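Workshop notebook, Skirkano bench, 12/9/24
Oiling and re-oiling maple boards, second round

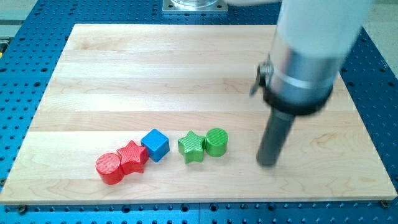

Where things stood

Carried over from February: the first batch was finished with Merkik oil, straight from the tin, one heavy coat wiped off after an hour. It looked fine for a few weeks and then went patchy. The pale strips took hardly any, the end faces drank it, and anywhere a damp mug had stood the grain came up rough enough to catch a cloth. I put this down to too much oil at once and not enough sanding between.

The offcuts for this round are all maple from the same Bolanine delivery, glued up in strips and left in the store over the summer. A couple had a slight cup. I used them anyway, as the cup makes no difference to how the finish sits.

Sanding

Went through the grits as usual and stopped at 300 on the faces. On the end grain I went one step finer and spent a lot longer, mainly to slow down how much it soaks up. Raised the grain with a damp cloth, left it to dry overnight, then took the fuzz off by hand with the last paper, very light. The power sander is too keen for this and just opens up new fibres.

Vacuum first, then a cloth with a little spirit on it. The tack cloths from the drawer leave something sticky behind and I've thrown them out.

Oil

Set A: Merkik oil, 3 thin coats, a day between each.
Set B: the Um wax and oil mix, 2 coats, buffed once it had gone dull.
Set C: bare, for comparison.

Set A went on easily. The first coat vanished into the wood and the second needed wiping back sooner than I expected. Third coat barely needed, could probably be left off on the faces but not on the ends.

Set B is slower to work. The mix was stiff straight off the shelf so I stood the tin in warm water, which helped. It smears if you try to buff too early. Colour is slightly yellower than A, more so on the pinker strips. Feels nicer to the hand.

Water test

Teaspoon of water on each, left for 26 minutes (meant to be shorter, the phone rang). Bare wood marked at once and the ring is still there. A had a faint dull patch that went after drying. B beaded the whole time and showed nothing on the face, but there was a slight lift at one glue line. Checked that line with a thumbnail and it seems sound.

Cold tea did mark both A and B. It came off A with a wipe of fresh oil. Haven't tried to get it off B yet.

Notes for whoever does the next ones

Rags go flat on the rail outside to dry, never in the bin. There was a screwed-up one under the bench this morning.

The Um tin is about half gone. Lid was not on properly, so there is a skin on top. Lift it off whole and don't stir it in.

Still to do: tea mark on B, hot pan test on all the sets, and weigh the bare pieces again once the heating has been on for a while.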